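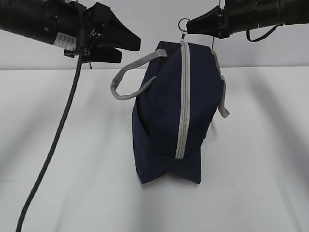
Do I need to have worked with robots before?

Most of our operators hadn't when they started. We train everyone on site for 2 days, paid at the normal rate.

Operators wanted, Pelkonen workshop, Plillby

Skander is looking for people to guide pairs of robot arms through everyday handling tasks. Each attempt is recorded and becomes an example for Adov, our learning system. Tasks change often. At present we work on bags and pouches with zips, straps and clips.

What you will do
Guide both arms by hand controls through a set task
Mark each attempt as good or failed
Put the item back ready for the next attempt
Note any fault with the arms or grippers

A normal shift is 8 hours including breaks, and the target is 200 attempts. Failed attempts count towards it, provided they are marked correctly.

You need steady hands, patience with repeated work and enough English to follow written task sheets. You must be 18 or over. The work is mostly seated.

The contract runs from November until the current set of 276 tasks is finished. Part-time shifts are available, mornings or afternoons.

To apply, send a short letter and your available hours to the Skander office in Plillby. Please put "Adov operator" at the top.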